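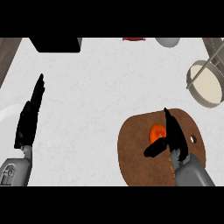
Fludham, January 29, 2024

Kitchen chores cell, pre-run checks with comments
Checked by: Duangjai Phromma
Countersigned: Chaiwat Thongsuk (items 1 to 9 only, see end)
Task under review: pick up small food item from round board, two arms, simulated counter
Software: Hemmin planner, Tikach grip settings as supplied

1. Both arms clear of each other. PASS
Good gap, bare marble between them. Left one is pointing at nothing, fine for this task.

2. Left gripper empty. PASS

3. Left gripper clear of crockery. PASS WITH COMMENT
White plate or bowl just beside it. OK while the arm stays put. If anyone gives the left arm a job, redo this line.

4. Board on the counter, item on the board. PASS
Orange-red thing, tomato or orange, sheet doesnt say. Please name the item on the sheet in future. They squash differently.

5. Right fingers placed either side of item. COMMENT
Item is sitting in the notch between the two. Not signing for a grip, only for the approach. One finger hides part of it from above so I can't judge contact from this view. Want a side view as well.

6. Board secured. NOT CHECKED
Nothing on the sheet about friction or clamps. A person would hold the board with the other hand. We have another hand, it is over on the left doing nothing. Chaiwat to ask.

7. Board clear of debris. FAIL (minor)
Line of small yellow specks by the right wrist. Crumbs or juice, either way wipe or reset before the run.

8. Rack and round container out of reach of right arm. COMMENT
They're up behind the board. Lift path must not swing that way. Limit set to 30 cm above counter, slow speed for the first 12 tries.

9. Items along the far edge. PASS
Not part of the task. Leave them in, a real kitchen has stuff in it.

10. Stop button and time-out tested. PASS
Time-out 40 seconds. Too generous imo, I can slice a tomato in that.

11. Log of earlier runs attached. FAIL
Biltuteo say 500 runs, sheet gives no drop count. Need it before sign off.

General comments
Is it ready to do this at home? No. Picking one piece off a board is a fair test but it's a small bit of the chore. Still to come: hold, cut, scrape off, wipe down, put board away. Each wants its own checklist. And simulated juice doesn't get in the joints, so none of this counts towards the washdown check on the actual arms.

Would let it try the pick again once 7 and 11 are sorted. No knives in the task untill 6 is answered.

CT: agree 1 to 9. Wasn't there for 10. Recheck in February.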